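What Is a Desk For, Anyway?
An explainer for people who have been told to tidy theirs
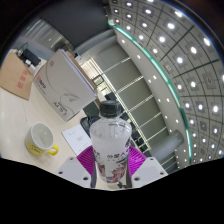 A desk is a flat piece of furniture for doing work on. That is the official answer, and you may write it down if a teacher asks. The unofficial answer is that a desk is a place where things land. A water bottle lands, then a mug, then a sheet of paper with small print that somebody really ought to read. Later a cardboard box arrives and takes up the space where the work was going to go.

Grown-ups do this too. They will tell you to clear your desk while standing next to their own, which has a mug on it from yesterday and a box from last month. Don't point this out before dinner.

So let's look at the ordinary things people keep on desks. Each is odder than it seems.

The water bottle

Your body is more than half water, and it leaks. You lose water when you sweat, when you go to the bathroom, and even when you breathe out. (Breathe on a cold window and you'll see some of it leaving.) It has to be topped up, and walking to the faucet every few minutes would ruin a person's homework, or at least give them a very good excuse. Hence the bottle.

Many clear drink bottles are made from a plastic called PET. The full name is polyethylene terephthalate, and you can see why people stopped saying it. PET bottles start out as something that looks like a fat test tube. The tube is heated until it's soft, placed inside a mold, and blown up with air like a balloon. The plastic swells until it touches the mold, cools down, and stays that shape for the rest of its life, unless somebody sits on it.

Now look at the cap of the next bottle you open. There's a good chance it has little ridges all around the side. Those are for your fingers. Skin slides on smooth plastic, especially if your hands are damp, and the ridges give it something to push against. Rubbing two things together makes a force called friction, which tries to stop them from sliding. Without friction you couldn't open a bottle. You also couldn't hold a pencil, tie a shoe or stay on a chair, so the bottle would be fairly low on your list of problems.

Inside the cap there's a spiral track called a thread, with a matching one on the neck of the bottle. A thread is really a ramp that has been wrapped around in a circle. When you twist, the cap climbs down the ramp and squeezes tight. It's the same idea as a screw going into wood, and it's the reason a bottle can ride around in your backpack next to your library book without a tragedy.

The label does two jobs. Part of it tells you facts, such as what's in the bottle and who made it. The rest is there to make you pick that bottle off the shelf instead of the one beside it. Water looks the same whoever is selling it, so the label has to be interesting on its behalf. That's why you find cartoons, bright colors and fancy lettering wrapped around something with no color whatsoever.

The mug

A mug is a cup that has given up on the saucer. Most are made of clay that has been shaped, dried and baked in a very hot oven called a kiln. Then they get a coat of glaze, which turns into a kind of glass when it's fired. Glaze keeps the drink from soaking into the clay, and it can be any color you like. White on the inside is a popular choice. So is a loud color on the outside, for people who like to find their mug in a hurry.

The handle is the clever bit. Heat travels from hot things into cooler things, and if the cooler thing is your hand, you notice. A handle sticks out away from the drink, has air on both sides, and touches the mug only at its ends. Not much heat manages the trip.

There's one rule about mugs on desks, and it was learned the hard way by everyone who has ever owned a keyboard. Keep the mug where your elbow isn't. Tuulikki Kiiskinen, who taught me in second grade, had us hold out both arms and sweep them slowly over our desks. Anything we bumped had to move. I knocked over a jar of paintbrushes during the demonstration, and I've respected the method ever since.

The sheet of paper

Paper is mashed plants. Usually the plant is a tree, which is chopped up and cooked until it falls apart into tiny threads called fibers. The fibers are mixed with lots of water, spread out flat on a screen and drained. Then the damp sheet is pressed and dried. As it dries, the fibers grab on to each other and won't let go, which is all a piece of paper is: a crowd of fibers holding hands.

You can check. Tear a piece of scrap paper and look closely at the torn edge. It'll be fuzzy. The fuzz is fibers that used to be holding on to the other half.

Paper on a desk multiplies. I can't explain it and neither can science. My neighbor Till Meinecke once kept every sheet that arrived on his desk, starting in August, to see how high the pile would get. By 17th May he had 509 sheets and had lost the desk. Among them were 86 copies of a flyer for a dog-washing service. Till doesn't have a dog.

The office chair

A desk without a chair is a shelf with ambitions. Office chairs are built for people who sit a long time, so plenty of their parts move. The backrest supports your spine, which is naturally curved like a very lazy letter S and gets grumpy when you fold it into a letter C. Armrests hold up your arms, and your arms are heavier than you think. You only fail to notice because you've been carrying them since birth.

Most office chairs that go up and down have a tube underneath with squashed gas sealed inside. Pull the lever and the gas can push the seat up. Sit down while pulling the lever and your weight pushes the gas back, and you sink slowly with as much dignity as you can manage.

Then there's spinning. Inside your ears are small loops filled with liquid. When you spin, the liquid starts moving too, and when you stop, it keeps going for a bit. Your ears report that you're still turning while your eyes report that you aren't. Your brain receives both messages and decides you would like to fall over. This is called being dizzy, and it's the main thing children know about office chairs.

The cardboard box

Find a spare box and look at the cut edge of a flap. You'll probably see a wavy layer of paper sandwiched between two flat ones. The waves are called flutes. Each little wave works as an arch, like the ones that hold up bridges, and together they make a wall that is light, stiff and mostly air.

Want to test it? You need 2 sheets of paper and 6 coins.

Lay one sheet across a gap between two stacks of books. Put a coin in the middle and watch it sag or drop.

Now fold the second sheet back and forth into a fan, open it slightly, and lay it across the same gap with the folds running from stack to stack. Add your coins one at a time.

It's the same amount of paper and it'll hold a good deal more. Folding makes the sheet taller from top to bottom, and tall things are harder to bend than flat ones. Please give the coins back afterward.

Boxes often have a name printed on the outside in big letters, so the box goes on advertising long after its contents have been taken out. People keep empty boxes because they might need to send something back, or because it's a good box. "It's a good box" is a sentence you will begin saying when you're older, and you won't be able to stop.

How to tidy a desk, if you must

Start with things that are trash. Next, take away anything that lives in another room — mugs are the worst for this and will gather in herds if you let them. Stack the paper and read whatever is on top, in case it was due yesterday. Put the bottle near the back, with its cap on.

That leaves the box. You could flatten it and put it out for recycling. You could store things in it. Or you could set it on the floor under the desk, where it counts as tidied until somebody tries to put their feet there.

Words to know

Fiber: a very thin thread. Paper is made of them.
Flute: a wave inside cardboard. Also a musical instrument, but you can't build a box out of those.
Friction: the force that makes it hard for things to slide past each other.
Glaze: the glassy coat on a mug.
Kiln: an oven far too hot for cookies.
Thread: the spiral ridge on a screw or a bottle neck.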